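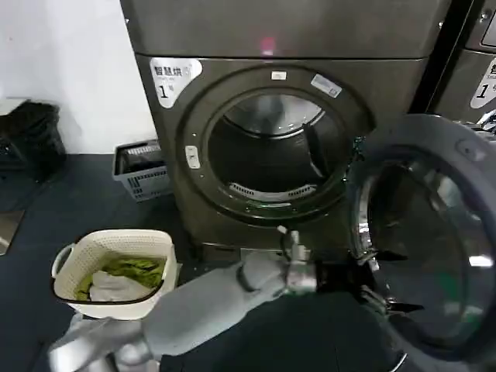 The arm at dryer 1, with the door open and a basket waiting on the floor.

Review: Prokero laundry arm, after one winter in a shared laundry room

Marnodmont is a residence for seasonal and long-stay workers, and its laundry room handles bed linen, towels and staff uniforms as well as the residents' own clothes. Since the start of winter the room has had a Prokero arm working the front-loading dryers. I manage the laundry staff, and I was asked to write up how it has gone for other Gredley properties thinking about leasing one.

What it does

The arm opens a dryer door, moves clothes between the basket and the drum, closes the door and goes on to the next machine. It does not sort, fold, iron or treat stains. It does not read care labels. Someone still has to decide what goes into which basket, and the arm treats whatever is in a basket as one load.

Setup

Widmer did the installation and it took 2 days. Most of that went to teaching the arm where each door handle and hinge was. We had hoped to keep using the room during this time and could not. The baskets need to stand on the floor close to the machine, and we had to clear a storage shelf to make space. Our dark floor gave no trouble. Light-colored garments are picked up well. Dark socks at the bottom of a basket are sometimes left behind, so the staff check every basket before it goes back on the stack.

Daily use

A load goes in more slowly than it does by hand. The arm takes one or two pieces at a time, and a tangled sheet can hold it up for several minutes. If it fails to get a grip after repeated tries, it stops and sends a message to the desk. In February we had 57 of these stops. Most were sheets and duvet covers, and we now do those by hand. For shirts, work pants and towels it is dependable enough to leave while you do something else in the same room.

The doors were the other weak point. A round door that swings wide needs clear space in front of it, and a basket set down a little too far over gets bumped. Widmer came back once to change the order of movements, and it has been better since.

What changed for the staff

Yaneth Montoya has worked the early shift here longer than anyone. Before the arm, she spent most of the morning bending to low drums and lifting out of them. She now does very little of that and says her back is better for it. She also says the job has more walking and more interruptions. A stop message comes when you are halfway through a stack of folding, you go and free a sleeve, and then you start the stack again.

Benedikt Moser, on evenings, likes it less. He used to keep all the dryers going at his own pace and was finished by 9 p.m. With the slower loading he often stays later, or leaves the last loads for the morning. We have moved one hour of his shift to fix this and are still trying it out.

No one lost hours over the lease. That was agreed before the arm arrived, and I would advise any manager to put it in writing early. We had a bad couple of weeks when people heard about the machine from the delivery schedule before they heard from me. The time saved has gone into mending and into a better check of uniforms, both of which had been falling behind.

Training was short. Everyone on staff can pause the arm, clear a stop and restart it. Only two of us can change its settings, and that should be more. When both of us were away, a small problem left it idle for an afternoon.

Cost

We pay 2750 a month, with service visits included. Replacement finger pads are extra, at 50 a pair, and we are on our second pair. On loading time alone I could not justify the price. With fewer strained backs and the mending brought in-house, it comes close.

Good: takes over the bending and low lifting, easy to pause, quick help from Widmer.

Less good: slow, poor with sheets, needs floor space, dark small items get missed.

We have renewed until the end of summer. I have asked Prokero for a way to hold stop messages for a few minutes so that folding isn't broken up as often, and they have said it will be in the next update.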